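Home Stories Kitchen Neighbors About

The cookie baker who won't sell you just one

Feb 5, 2023 | 8 minute read
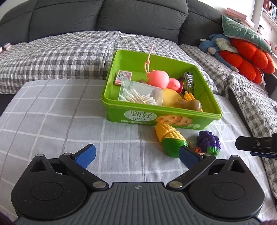 How did you get into baking cookies for a living?

"By being bad at bread," says Begoñe Esteban, and she laughs so loudly that the guy at the next table turns to look. "I wanted a bread bakery. I had the name picked out and everything. But my bread was a brick, and my cookies were gone before I got them to the table."

We're sitting in the front of Arrieta, her shop, on a pair of stools she bought from a diner that was closing down. I've been coming in since last winter, mostly for the coconut rings, and I'd been working up the nerve to ask if I could interview her. (She said yes before I finished the sentence, then made me wait five weeks.) It's early, the first trays are out, and the windows are all fogged up. She keeps one eye on the oven the entire time we talk.

She grew up over her uncle's hardware store and learned to bake from the back of a flour bag. There was no grandmother with a secret recipe, and she's a little tired of being asked about one. "People want the grandmother so badly! My grandmother smoked and played cards. She was wonderful. She did not bake."

What she did have was a job at Rosow, a big commercial bakery two towns over, where she worked nights for six years. I asked what that was like and she thought about it for a while.

"Loud," she said. "Warm. I liked it more than I let on. You learn what dough does when there's a mountain of it. At home you make a batch, and if it spreads too much you shrug and eat it. At Rosow, if it spread too much, there were 288 trays of it and a man with a clipboard."

The man with the clipboard was Crescencio Escobar, and he comes up a lot. He was the night supervisor and she was scared to death of him for the first year. Then one night he pulled her off the line and handed her two cookies, and asked her which one was wrong. She couldn't tell. He gave her two more the next night, and the next.

"After a month I could tell," she says. "One had been rested and one hadn't. That was it, that was the lesson, and he never explained it. He just went back to his clipboard."

So now every dough at Arrieta gets an overnight rest in the fridge, covered, no matter how busy things get. I told her I never rest mine at home, and the look she gave me! She made me promise to try it. (I did, the following weekend, with a plain butter dough. The edges came out crisper and the whole thing tasted more like butter. I'm annoyed at how many years I've skipped that step.)

I wanted to know about the coconut rings in particular, so I'll put that part in here even though it came much later in the conversation. She makes them with coconut milk that she cooks down in a wide pot until it's thick as pudding, and then lets cool all the way before it goes anywhere near the butter.

"If you pour it in straight from the can, you get a wet dough and a sad cookie," she said. "And then people add more flour to fix it, and now it's a wet dough that tastes like flour. Cook it down. Put on the radio. It takes as long as it takes."

She uses a little toasted coconut as well, ground fine, and more salt than I would have guessed. She wouldn't give me the amounts. I asked three different ways.

The ring shape came from her first helper, Telmo Villalobos, who was nineteen at the time and had never worked in a kitchen. The rounds were browning at the edges and staying pale in the middle, and they'd been fighting with the oven for days. Telmo picked up an apple corer and took the centers out.

"I was so mad that I hadn't thought of it," she says. "So mad. I gave him a raise, but I was mad."

And the centers? She bakes those too, on their own tray, and they go in a jar by the register for kids. I have personally eaten a lot of them and I am forty-three.

Here's where the headline comes in. You can't buy a single cookie at Arrieta. The smallest thing on the board is a bag of six, and it has been that way since she opened. I asked if people get upset.

"Oh, sure. There was a man who came in every morning for a week to argue about it. He only wanted one! He said he had no willpower and I was ruining his life. I told him, give five away. Where do you work? Don't you like anybody there?"

That man was Leandro Cuesta, and he's now her landlord. It's a long story. The short version is that he did start taking the other five to his office, the office started ordering, and when the old shoe repair place on the corner came up for rent, he owned the building and called her first. Before that she'd been baking out of a rented kitchen behind a church and selling from a folding table.

I asked what the hardest part of the move was, expecting her to say money. She said the oven. The one she has now is a secondhand deck oven, and the back left corner runs hot, so every tray gets turned halfway through. It took her from October until March to really trust it. She kept a notebook with a page for each kind of cookie, and she went and got it from the back so I could see. It's mostly times and temperatures with little comments next to them. One page just says "no" with a line under it.

"That was the lemon ones," she said. "We don't talk about the lemon ones."

We did talk about the lemon ones, for quite some time. She's tried them with juice, with peel, with both, and with a lemon sugar she let sit for two weeks. She thinks they taste like dish soap. Telmo thinks they're great. Bautista Insaurralde, who does the deliveries, and who wandered in at this point to pick up the morning boxes, thinks they're fine and would like everyone to stop asking him.

On a slow day they sell 51 bags. In the week before the holidays it can be 200 in a day, and she says that by the end of that week she dreams about twist ties. I asked if she'd ever want to get bigger, put them in grocery stores, the whole thing.

"I get asked that by people who've never worked nights," she said. "I did big. Big was okay. But I like seeing who's eating them. I like it when somebody opens the bag before they're out the door."

She does buy store cookies, by the way. I'd assumed she was too proud. She has a shelf of them at home and keeps an eye out for ones she hasn't tried whenever she's in a new neighborhood, with a soft spot for anything that comes in a plastic tub. She snaps them in half next to her ear to hear how they break. "You can tell a lot from the snap. How dry it is, how long it baked. My husband leaves the room."

Before I left I asked what she'd tell somebody who wants to get better at cookies but has a regular kitchen and a regular job. She wiped down the counter while she thought.

"Make the same one ten times," she said. "Everybody makes ten different ones and they're all okay. Pick one you like. Write down what you did. And buy an oven thermometer, they're cheap, your oven is lying to you."

I bought one on the way home. My oven is off by twenty-five degrees, which explains a lot about Thanksgiving.

Arrieta opens at seven and closes when the trays are empty, usually a bit after lunch. The coconut rings go first. If you're there early and Begoñe is at the counter, ask her about the lemon ones, and leave yourself some time.

Back to top | Contact | © 2023 Pletuvora. All rights reserved.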